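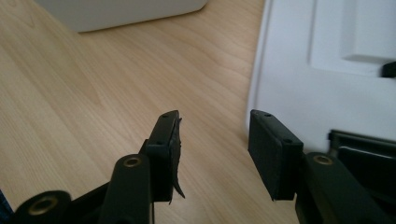 Itton Handheld Demo Gripper, Pair
by Grasuneck

You hold one in each hand, you do the job, and the robot gets to watch. The Itton pair records two-handed demonstrations without an arm in the room, so you can teach a task at an ordinary table and skip the part where everyone stands behind a yellow line.

Each gripper has parallel jaws on a pinned linkage with brass bushings, driven by your own fingers. Squeeze and it closes. There is no force assist, and after an hour your forearms will confirm this.

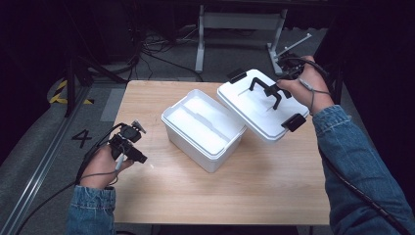 Two-handed box task: the lid held by its edge in the right gripper, left gripper at the ready.

Lids are a good first task. They need a firm pinch at a thin edge, a tilt, and a second hand that knows when to stay out of the way. Delphine Obi, who wrote our starter guide, suggests recording 43 takes before changing anything on the table. Most people get bored at nine and start improvising, and the policy learns that too.

Finger pads
The foam facing is a wear part. It grips well, it peels eventually, and glue only postpones matters. Check both pads before a session and swap any that have begun to lift - a dangling flap gets in the way of the pinch. Pads come off with screws. Keep the screws.

In the box
Two grippers, left and right
Cables for both
Spare foam pads
Starter guide

Working with Jelance
Recordings open directly in Jelance 2 and later. Older versions will import them, slowly, and with opinions.

Weight: 693 g each
Storage: over 500 takes per session
Price: $2979 the pair

Orders placed now ship in June. For repairs, write to Cletus Kincaid at the service desk and say which hand.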